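Rutcombe Floral Guild
Minutes of the August Meeting of the Council
Kellen Room, Birkholm House

Present: Kirsten Kowalchuk (chair), Byung-chul Koo, Hugo Jacquet, Perrine Millet (minutes)
Apologies: Thierry Jacquet

The chair opened the meeting at 6:30 p.m. The minutes of the previous meeting were approved with one correction: under item 4, "Huet Street entrance" should read "Huet Street loading door."

1. Membership
Paid membership stands at 317. The council noted that 26 members have not renewed and that second letters have been sent. Mr. Koo proposed that the grace period be extended to the end of the fall term. Ms. Millet seconded. Carried.

The chair reported that the printed directory will go out with the winter newsletter. Members who do not wish their telephone number to appear should write to the office before the text goes to the printer.

2. Fall Show: Table Classes
It was agreed that all entries in the table classes will be staged on plain green cloths supplied by the Guild. Exhibitors may add a runner of their own, provided it does not hang over the front of the table.

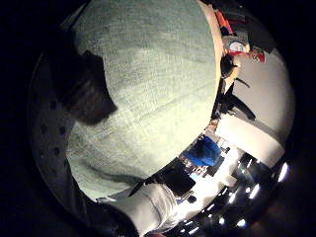 3. Hall Hire
Birkholm House has confirmed the main hall and the side gallery. The hire charge is $814, payable in two parts. The council discussed the early closing of the Huet Street door and asked the chair to request a later hour on the staging day - members coming from out of town had difficulty last year.

Parking will again be on the lower lot. Mr. Jacquet will renew the agreement with the Kellen Garage for overflow spaces.

4. Schedule of Classes
Mr. Koo presented the revised schedule. The miniature class is restored. The class for dried material is now open to artificial flowers as well, and the wording will state that the two may be combined. Entries close at noon on the day before staging, and late entries will be accepted for display only.
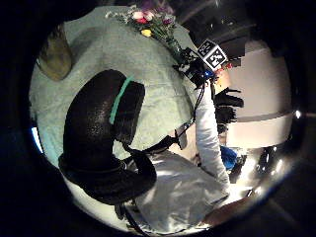
5. Judging
Two judges have accepted. A third has been approached for the novice classes. The council confirmed that judges' comments will be written on the back of each entry card and that cards will stay face up until judging is complete.

6. Secretary's Report
The report was received as circulated and is entered below.

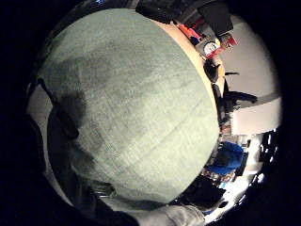

Perrine Millet

Correspondence since the last meeting has been mostly about the show. The Rutcombe Library has asked for a window display in the week before opening, and I have replied that we would be pleased to provide one. The order for 80 entry cards was placed at last year's price. The storage closet has been sorted and the chipped bowls set aside for disposal, subject to the council's consent.

Consent was given.

7. Beginners' Evenings
The beginners' course will resume after the show. The first evening will cover a simple arrangement in a tall vase, using artificial blooms so that the same stems can be used again by the next group. The fee is unchanged.
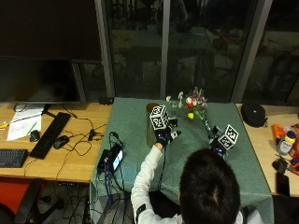 Hugo Jacquet asked whether fresh material might be brought in for the later evenings, as several members had found artificial stems stiff to work with and wished to practice conditioning. The chair agreed to obtain a price from the wholesaler and to bring it to the next meeting.

8. Other Business
The lock on the storage closet is to be replaced. Keys will be held by the chair and Mr. Koo.

The meeting closed at 8:10 p.m.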